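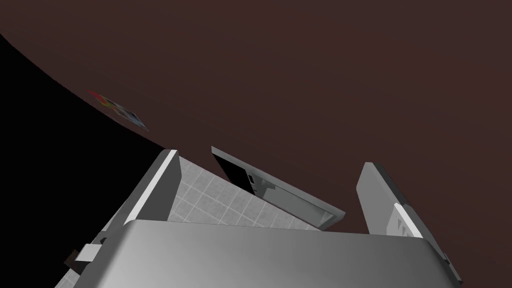
Residents of Grundolach have heard police promises before, one resident told the public meeting in November, and a promise with a deadline on it is still only a promise.

GRUNDOLACH, 17 Feb 2023 - The Ouellet Street Tenants' Association today questioned the police department's claim that its burglary investigation is "on course," and called for a written account of what has been done.

The department says it has assigned 2 detectives to the break-ins at the Hoststead apartment complex and has reviewed 400 hours of security video. It has not said whether any of that video shows a suspect. It has not said how many cases are still open. No charges have been filed.

"Hours of video watched is a measure of effort," the association said in a statement. "Our members would like to know about results."

The association also has doubts about the new door alarms supplied by Avura, which building management presented in November as the answer to the problem. Tenants in 4 apartments say they were burgled after the alarms went in. Management has replied that those alarms may not have been switched on. The association has asked to see the records behind that statement and has not received them.

Police have said a special unit will take over the case if there is another break-in. The association finds this hard to follow. If a special unit would help, it could start now, on the cases already reported.

The association is asking the department to publish the number of burglaries reported at Hoststead, the number closed, and the reason each was closed. It is also asking that tenants who gave statements be told what became of them. Some have had no call back.

A meeting with the department has been offered, with no date attached. The association will attend if one is set, and will bring the same questions.

Media inquiries: Ouellet Street Tenants' Association, Grundolach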